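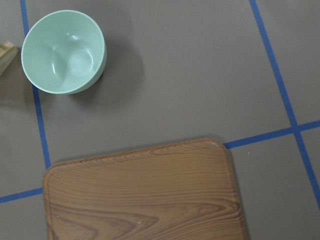
marlpit
15 Sep 2023
Does the word "sceptic" still mean anything? At the Huvholm discussion evening a man said he was sceptical of all official figures, then quoted a blog post as settled fact. To me a sceptic holds every source to the same test. I tend to picture a belief as something like that green bowl between the strips of blue tape: it sits in one square because somebody laid out the squares first. Most of us argue about which square and forget to ask who put the tape down.

tern_84
Somebody has to put the tape down though. I can't check 500 claims a week from scratch. I trust the water report because I trust the people who write it, and I don't lose sleep over it.

marlpit
Fair, but that's trust. I only object when people call it scepticism.

Shuk-fan Lo
I think you're being hard on the man. Twenty years ago in Zatville we were told the landfill was safe, and the people who doubted it were called cranks. They had no better sources than he does. They were right anyway.
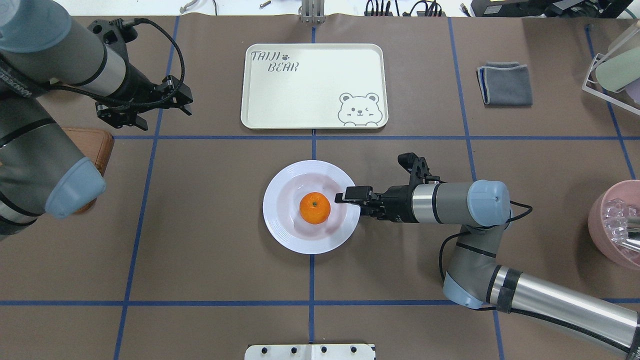
Being right matters more to me than being consistent.

oldgate
Disagree. For every landfill there are 8 rumours that came to nothing, and you only remember the landfill. Has anyone read Ko's essay on this? It's 2000 words and the middle drags, but the part on memory is good.

tern_84
Read it. He never says how you would spot the landfill beforehand — that's the bit I wanted.

Shuk-fan Lo
Same here. I'll bring it to the October meeting if someone can print copies.

marlpit
I can do 20.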